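February, evening

Finished the long table. Two sections, butted, with the far one against the back wall.

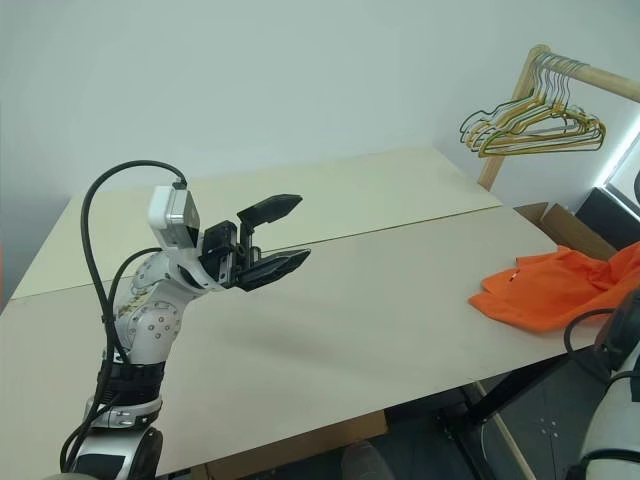

Spent most of the afternoon on the seam. Efe Babalola wanted it filled. I would leave it alone. A filled joint between two independent tops cracks the first time someone leans on one of them, and then there is a rough line for fabric to catch on. A clean gap can be wiped out with the edge of a card. We left it.

Leveling: the near section was low at the right leg by the thickness of a coin. Wound the foot out two turns, checked with the short level, wound it back a half. The floor falls toward the door, so the feet are all at different heights now and the table must not be slid. I wrote this on tape and stuck it underneath.

The surface is matte and pale. I argued for this in the fall and still think it is correct. The old bench at Clastcombe had a gloss top and the overhead lights came back off it in bars. With a light matte top, an orange garment can be read at once: the outline, the folds, the label. Grays will be harder. Whites will be worst of all, and for those I may put down the dark cloth from the Kenby order if it ever turns up.

Went over the folding method again for the written sheet. Current version:

Lay the garment face down, collar away from you. Flatten from the center out with the flat of the hand. Bring in one side to a third, sleeve straight down. Repeat on the other side. Hem to collar, then in half again. Turn over.

Obinna Isah folds face up and gets a neater collar but a worse back. His stack leans. Mine does not lean, but the finished widths drift as I get tired. A cardboard template would fix that. 9 inches wide suits the shelves at Parthorpe, which are narrower than ours. I will cut one tomorrow from the box the table feet came in.

Inventory from the Akpalu delivery stands at 1,194 pieces on paper. The first carton was marked 200 and I have no reason to doubt it, but 347 pieces are listed under "mixed, adult" with no sizes given. Those will have to be sorted by label before any folding starts. Labels on the bright stock are tiny, and I need the desk lamp for them. Asked Efe for a second one.

Two things to settle. First, where the unfolded pile goes. On the right it is near the corner, and things slide off that end. On the left it is in the way of the stack. I lean toward the right with a bin on the floor under the corner. Second, the working height. It is fine for me and low for Obinna, whose back was complaining by four o'clock. Raising the feet further would use up most of the thread. Blocks, then, under both sections, and the leveling to do all over again.

Card for template. Tape. Lamp. Ask Kenby about the cloth.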